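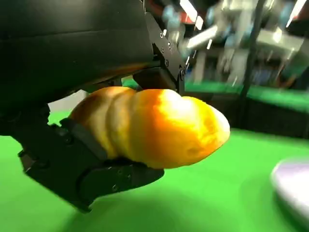

El bollo de gajos vuelve a la mesa de Abella

2024-11-23

Ya está, ya lo tenemos otra vez. El bollo de gajos, ese alargado, dorado, con sus lóbulos redondos uno detrás de otro, ha vuelto a la mesa de muestras de Abella después de meses sin aparecer, y yo me he plantado allí a primera hora con más hambre que vergüenza. Para quien no sea del barrio: Abella es la panadería-escuela que está detrás del mercado, la de la puerta estrecha, y el bollo es lo que muchos merendábamos de pequeños sin saber ni cómo se llamaba. En mi casa era «el de las jorobas». En casa de mi prima, «la oruga». Cada cual que lo llame como quiera.

Dejó de hacerse en mayo. Se jubiló la persona que llevaba la masa y la receta estaba apuntada a medias, con cantidades para un horno que ya no existe. Charito Lacson, que ahora manda en el obrador, me contó que probaron varias veces durante el verano y que salía un pan correcto pero soso, con los gajos pegados y sin ese brillo de por fuera. «Yo no iba a poner eso a la venta con el nombre de siempre», me dijo mientras buscaba las gafas, que llevaba puestas.

Lo del brillo me importaba mucho, lo reconozco. El de la muestra lo tiene: naranja tirando a amarillo por arriba, casi blanco donde le da la luz de lleno, y más ámbar, más marrón, según bajas hacia la base. Una punta está bastante más tostada que la otra, y a mí eso me parece una maravilla, porque siempre he sido de empezar por el lado oscuro y dejar el pálido para el final (mi hermano al revés, y así nos repartíamos uno entre los dos sin pelearnos). Entre gajo y gajo quedan unos surcos poco profundos, lo justo para saber por dónde partirlo con la mano.

La masa lleva leche, mantequilla, un poco de miel y un reposo largo en frío. Le pregunté a Charito cuánto de largo y me dijo que 9 horas, y que si acortas se nota. Después se forman las bolas, se colocan en fila tocándose apenas y se deja que se junten ellas solas al crecer. Se pintan 2 veces con huevo, una antes del último reposo y otra justo antes de entrar al horno. Todo esto lo apunté en el reverso de un recibo, así que si alguien lo hace en casa y le sale una barra plana, a mí no me vengáis.

El resto de la mesa, sobre ese verde tan vivo que le han puesto, también va cambiando. Me pillaron preguntando por los platos, blancos con un pelín de lavanda, porque los quiero para mi cocina. Son de Drorholm y por lo visto ya no los traen. Qué rabia me dio.

Estuve un rato charlando con Demetrius Park, que es alumno del curso de la tarde y lleva lo de pintar con huevo. Me explicó que el pincel tiene que ir casi seco en la segunda pasada, que si no se forma charco en los surcos y al hornear queda una costra fea. También me dijo que él no se come el bollo solo, que lo abre y le mete queso. No sé qué pensar. Lo voy a probar, pero no prometo nada.

Siobhán Hegarty, la de la cafetería Beltness, ya ha pedido para los desayunos. Quiere ponerlo cortado, tostado y con mermelada de naranja amarga, y tiene intención de servirlo hasta que se acabe cada mañana, sin guardar para la tarde. Me parece bien, aunque yo soy de tarde y me voy a quedar sin él la mitad de las veces. Alfredo Manalastas, el del puesto de huevos del mercado, me soltó que por fin alguien le vuelve a comprar cajas grandes, y que ya era hora.

¿El precio? Pues todavía no está cerrado. En la escuela me hablaron de 2 euros la pieza y Charito torció el gesto, así que puede que cambie. Lo que sí es seguro es que al principio solo se harán 4 bandejas por la mañana, hasta que los del curso le cojan el ritmo al formado. Si vais tarde no quedará, os lo digo yo, que soy la que siempre llega cuando están barriendo.

Se puede encargar en el mostrador, de palabra, dejando el nombre. Por teléfono de momento no, que se lían. Y hay que llevar bolsa, o un trapo limpio, porque el papel se queda pegado al brillo y luego arrancas media corteza (me pasó, y acabé lamiendo el papel en plena calle, tan tranquila).

Kristine Sebastian, que da las clases de los mayores, quiere montar además una mañana para que la gente lleve fotos y recetas antiguas del bollo. Hay quien jura que antes llevaba anís y quien dice que eso es un disparate. Yo no recuerdo ningún anís, pero mi tía sí, y mi tía no se calla. En cuanto tenga la hora os la pongo por aquí.

La semana que viene me acerco otra vez y le saco a Charito lo del relleno de crema, que me dejó caer algo y luego cambió de tema.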